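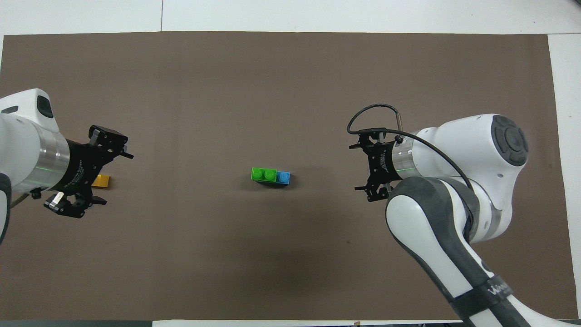
Most popular histories of secret writing follow the same route. They begin with an ancient general, stop at a doomed queen, spend half the book on the Second World War, and finish with the computer. I have read a lot of these books and enjoyed most of them. I think they leave out the people who used codes the most, who were clerks.

From the middle of the nineteenth century, any business that sent telegrams had a reason to own a codebook. Telegraph companies charged by the word, and a long cable overseas was expensive. So a firm would buy or print a book in which one odd word stood for a whole sentence. The clerk looked up the sentence, wrote down the word, and the clerk at the other end did the same thing backward.

I own one of these books, the Moroz Grain and Freight Code. It runs to 124 pages and was printed for shippers who dealt in wheat and barley. There is a code word for "cargo heated in transit, buyer refuses." There is another for "captain ill, mate has taken command." One whole page deals with late payment, and it starts politely and gets less polite as it goes down. I learned more about the grain trade from that page than from the textbook I was assigned in college.

The usual reply is that these books are not real cryptography, and I understand the point. Anyone could buy many of them in a shop. Their main job was to save money, and a rival with the same edition could read your cable. But firms knew this, and they did something about it. My copy has a blank column beside the printed words, and a former owner, the Cundik agency, filled in nearly 600 private meanings by hand. Some are prices. Others are customers, given only by initials. An agency that went to that much trouble wanted to keep its business to itself, and I can't see why that counts for less than a general hiding the position of his troops.

It also matters for how we think about mistakes. Military histories like the dramatic break, where a clever analyst reads the enemy's mail. In the commercial world the harm usually came from a wrong letter. One dropped dot in Morse could turn one code word into another. Later compilers tried to choose words that differed from each other by at least two letters, so that a single slip would show up as nonsense. That is error detection, done with pencil and paper by people whose names are mostly not in the index.

Part of the problem is that the evidence is dull to look at. Libraries threw codebooks out because they looked like outdated price lists. The one at Flakton kept a shelf of 48 and has never put them in its online catalog. I found them because a footnote in a shipping history gave the shelf number. A list of titles and dates would take someone a few afternoons - less if they skipped the duplicates.

I'm not asking for the generals to be taken out. They belong in the story, and they sell books. But a general history of codes that runs to 400 pages could give the telegraph clerks a full chapter. The last one I bought gave them a paragraph, and half of that was about a joke telegram.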